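Darlene Zacharias Has Been Mending Other People's Blankets for a Long Time

Darlene Zacharias keeps her phone in a kitchen drawer while she works. If somebody wants to drop off a quilt, they can leave a message and she will call back after supper. "I can't hold a needle and a phone," she said when I visited her workroom in Chornovol in March. "I tried the speaker thing. People can hear you not listening."

Her shop is called Clelo, after a street she lived on as a girl, and it takes up the two front rooms of her house. She mends household textiles: blankets, throws, quilts, slipcovers, the occasional curtain. She does not do clothing. There is a dry cleaner in Tromum that handles hems and zippers, and she sends people there.

She started out at the Hellik mill, where she worked in the finishing department until it closed. Her job was to look over wool blankets as they came off the line and fix small faults by hand before they were bound and boxed. A missed thread, a thin spot, a knot on the wrong side. "You had a lamp behind the cloth and you pulled it toward you, all day," she said. "After a while you felt the bad places before you saw them."

When the mill shut down, she took a job in a school cafeteria and mended for neighbors in the evenings. The neighbors told their relatives. By the time she left the cafeteria she had more work than she could do after dinner. Last year she finished 271 pieces, which she knows from the ledger she keeps for her taxes.

I asked what people bring in most often.

"Bindings," she said. "The satin edge on a blanket. It goes first, every time. Kids rub it, adults rub it too. The blanket is fine and the edge is in ribbons." She replaces the whole binding and never patches it, and she will use cotton if the customer lets her. Satin looks better for a year. Cotton looks the same for ten.

After bindings come holes. Moths in wool, cigarettes in older pieces, dogs in everything. A small hole in a woven blanket can be darned so that it takes some looking to find. She does that with yarn pulled from the blanket's own hem whenever there is enough of it, so the color matches and has faded the same way.

Knits and crochet are harder. A cut thread in a crocheted throw has to be caught right away or it keeps going. "If you see a loop standing up, put a safety pin in it and stop using it," she said. "Don't tie a knot. Everybody ties a knot. Then I have to cut the knot out and the hole is bigger than when you started." 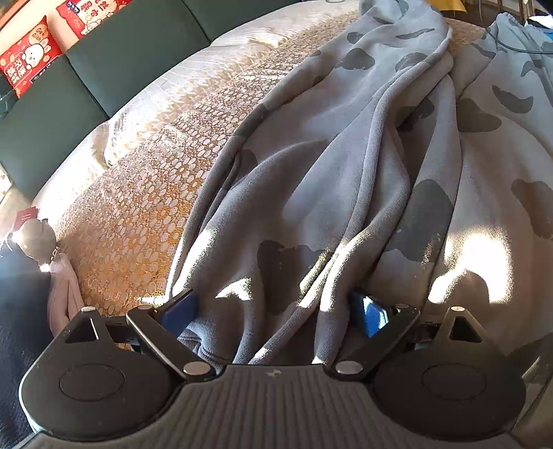

Fleece is a subject she has opinions about. For years she turned it away. It cost less to replace than to repair, and she did not like sewing it. She changed her mind when a woman came in with a fleece throw her son had slept under through a long hospital stay. The seam had opened and the fabric was torn in from the edge.

"She knew what it cost. She didn't need me to tell her what it cost," Zacharias said. "So I fixed it, and I've taken fleece from then on."

It is not hard to mend, she said, if you leave it alone as much as possible. It doesn't fray, so there is no need to turn the edge under. She brings the two sides of a tear together without overlapping them and works a loose ladder stitch from the back with polyester thread. Pull it tight and it puckers for good. She never puts an iron on it.

Washing is where she thinks most damage gets done. She would like people to wash blankets less and shake them out more. When a blanket does need washing, she says cool water, half the soap, and nothing else in the machine with it. Fabric softener she will not discuss except to say no. Fleece goes in inside a pillowcase if it will fit, and it dries on a rack. Wool gets a soak in the tub, a roll in a towel, and a day laid flat, turned over once.

"And nothing with a zipper in the same load," she added. "I've made a good part of my living off zippers."

Her prices are written on an index card by the door. A full binding on a twin blanket is $152 with hand stitching and less by machine. Small darns are priced by the hour. She knows some people look at the card and leave, and she doesn't try to talk them out of it. If she thinks a repair is more than the person should spend, she will show them how to do it themselves at the front table. That takes 20 minutes or so and she doesn't charge for it.

The biggest job she ever took was a wool coverlet that had been stored in an attic with mice. It belonged to a family outside Tromum, and three sisters were splitting the cost. She spent most of a winter on it. The bill came to $1374, and she had warned them before she began that it would be high. They wanted it done anyway. It now spends four months with each of them and goes from house to house in a cotton bag she made for it.

She has had helpers over the years, mostly high school students, and one of them went on to study weaving. At the moment she works alone. Her eyes are good for close work until almost 3 in the afternoon, and after that she does cutting, pressing and the paperwork. She has bought a brighter lamp. She has also started saying no to black wool, which she finds hard to see at any hour.

I asked whether she had anything at home that needed mending. She went into the back of the house and returned with a brown Hellik blanket, a second from the mill, that she had bought at the employee sale in her first year. One corner of the binding had come away and was held on with two safety pins.

"It's been like that since before Christmas," she said. "It's in line behind everybody else."

She takes drop-offs in the mornings. The wait is currently five weeks for bindings and longer for darning, and she asks that everything arrive clean and dry, with a note pinned near the damage.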